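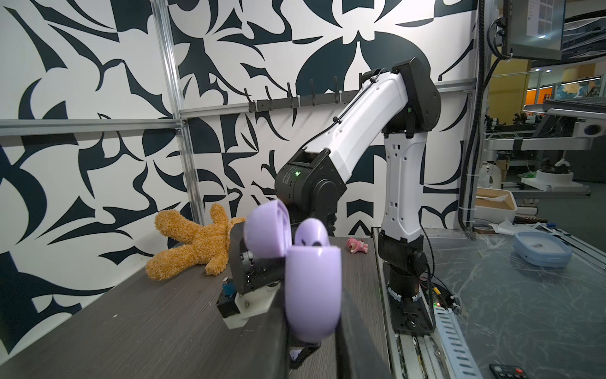 Hsiu-ying Cheung asks whether earbuds should be packed in their charging case or wrapped separately, as the Kistora moving guide gives no advice on this. The guide will be corrected in December. Our answer follows in this thread.

### 2/7

Earbuds travel in their own case, with the lid closed. Before closing it, please check that both earbuds are in their places. A lavender pair like the one we have out is easy to find on a gray wood-grain surface. A black pair is not, and should be put away first.

### 3/7

Clear the earbuds from the table before any wiping begins. White flecks such as these can be brushed toward one edge with a soft dry brush. Please do not blow on them - small debris can end up in the openings of the earbuds.

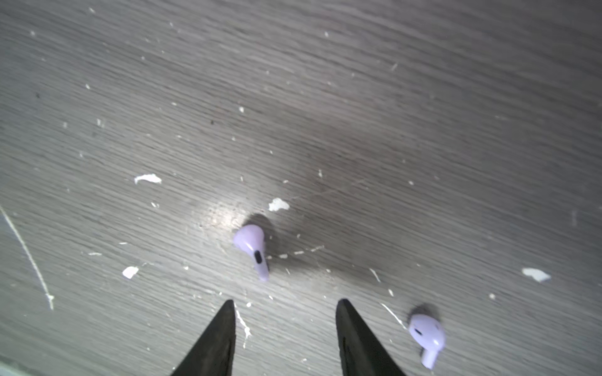 ### 4/7

Residents of the Pirnton building receive one small-items box per household. It holds up to 50 loose objects and is intended for clocks, figurines, remote controls, stones and keepsakes. Chargers and cables go in the flat pouch supplied with it.

Clocks should be wrapped one at a time, face inward. In our current set there is a small mint-green one on the table and a round white one with black numerals on the front ledge. They are wrapped separately even when they go into the same box.

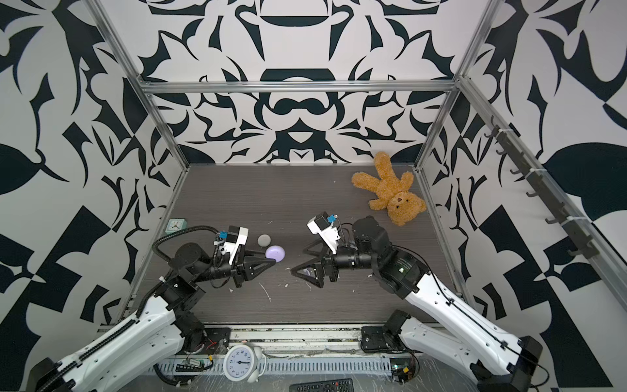 **Siu-ming Siu**
Household Packing Advisor, Kistora

On the matter of batteries: remove them from any clock that will be stored for more than 12 weeks, and place them in a labeled bag. The label should give the room and the object. Clocks moving directly to a new address may keep their batteries.

### 5/7

Soft toys are packed last. A teddy bear may be left lying out until the harder items are boxed, and then used to fill the space at the top of a carton. Do not press it down to make the lid close - take a larger carton.
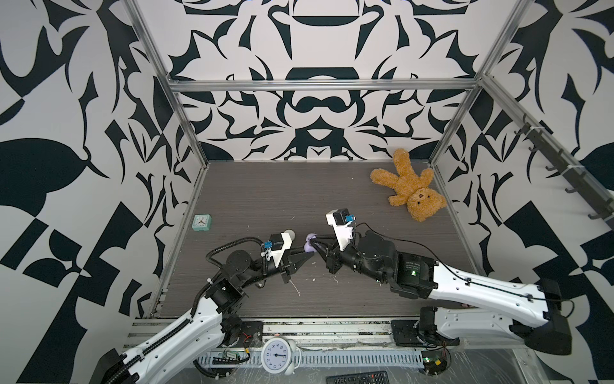
### 6/7

When the bear and the clock have been lifted, brush the tabletop again, including the middle. Crumbs tend to be missed there. A Dreresora table cover may be left on during storage, provided the surface under it is clean.

### 7/7

Replacement box labels are available at the Tang Street desk until 4 p.m. Please quote form 47 when asking for them. Questions about items not covered in this thread may be posted as replies.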